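Lellen Building Services Forum
Board: Shared Kitchens and Break Rooms
Topic: Counter clearing and the refilling of pump soap bottles
Status: Open

Posted by: s_rind_facilities
3/19/09

Colleagues,

Several tenants of the Karner building have requested one written standard for the shared kitchens. The present sheet covers sinks and floors and says almost nothing on two matters that produce most of the complaints: what may stay on the counter at the end of the day, and who refills the pump soap. I am posting a draft for comment. It will go to the floor contacts in April.

The draft rule on counters is as follows. At close of day the work surface is to be cleared and wiped to the wall. One stainless steel bowl may remain, set to the side, for fruit or for soaking small utensils. All other items go into the cupboards.

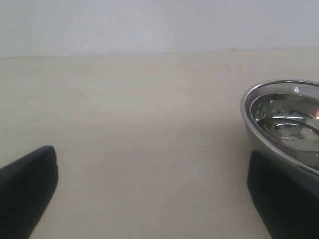

The bowl is permitted on the condition that it is washed with everything else. The central part of the surface must stay open so that the evening crew can wipe it in one pass. Marks along the seam at the wall are to be treated with a damp cloth and a little dish soap. Scouring powder is not to be used on the light surfaces, as it leaves them dull.

Comments are requested on both the counter rule and the soap question.

Sobia Rind
Facilities, Karner building

Posted by: dlapointe
Re: Counter clearing

Ms. Rind,

Thank you for the draft. I must register an objection to the bowl. On the 7th floor we allowed one bowl for a year. It collected tea bags, keys, twist ties and on one occasion a quantity of loose screws. If the intention is a clear surface, the rule should require a clear surface.

I have no objection to the remainder of the counter section. The instruction on scouring powder is overdue.

Dale Lapointe

Posted by: kitchen_13
Re: Counter clearing

I write on behalf of the users of Kitchen 13. We respectfully disagree with Mr. Lapointe. Our cupboards are full, and a steel bowl dries faster in the open than it does behind a door. A wet bowl put away at six o'clock is still wet in the morning and leaves a ring on the shelf.

What goes into the bowl is a separate question and could be handled in one line: food only, or empty.

Posted by: dlapointe
Re: Counter clearing

A line of that kind was in our sheet. It was not observed. I would accept "empty" without the words "food only."

Posted by: s_rind_facilities
Re: Counter clearing

The wording "one steel bowl, empty" will be entered in the second draft. The reference to fruit will be removed. I would ask that we now turn to the soap.

At present each kitchen buys its own, and the bottles are discarded when the pump stops drawing. Room 121 discarded 14 bottles last year, several of them with soap still in the bottom. I propose the following steps for inclusion in the sheet.

Step 1. Check the level once a week. On a colored, see-through bottle this is done by looking through the side; there is no need to open it.

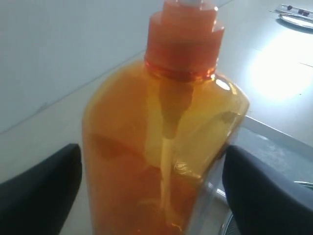 Step 2. When the level is low, unscrew the pump at the neck ring and lift it straight up, letting the tube drain into the bottle before it is laid down.

Step 3. Refill with the same product only. Leave space below the shoulders — the pump takes up room when it is put back, and an overfilled bottle runs down the sides.

Step 4. Rinse the threads, screw the pump on, and press it over the sink until soap comes.

Step 5. Wipe the outside of the bottle and return it to its place.

Posted by: barua_supply_desk
Re: Counter clearing

The Barua supply desk can provide refill jugs on the ordinary monthly order. We ask that each kitchen name the product it uses when ordering. Mixed soaps sometimes thicken, and the pump is then blamed.

Posted by: mop_and_ledger
Re: Counter clearing

I do not support refilling. In the Sudis annex the refilled bottles became sticky within a month and the labels peeled, after which there was no way of knowing which bottle held hand soap and which held dish soap. A new bottle costs little.

Posted by: kitchen_13
Re: Counter clearing

The stickiness is a matter of Step 5. As to labels, a strip of tape with the product name on it has served us well. We would ask that the tape be added to the sheet.

Posted by: dlapointe
Re: Counter clearing

I support the tape. I would also replace "once a week" in Step 1 with a named day. A weekly task with no day attached is left to the next person.

Posted by: s_rind_facilities
Re: Counter clearing

The tape will be added as part of Step 5. Each floor contact may choose the day and write it on the posted copy. The objection from the annex is noted, and the annex may continue to buy new bottles until its next supply review.

The second draft will be attached to this topic when it is ready. Further remarks on the bowl should be sent to me directly.

Sobia Rind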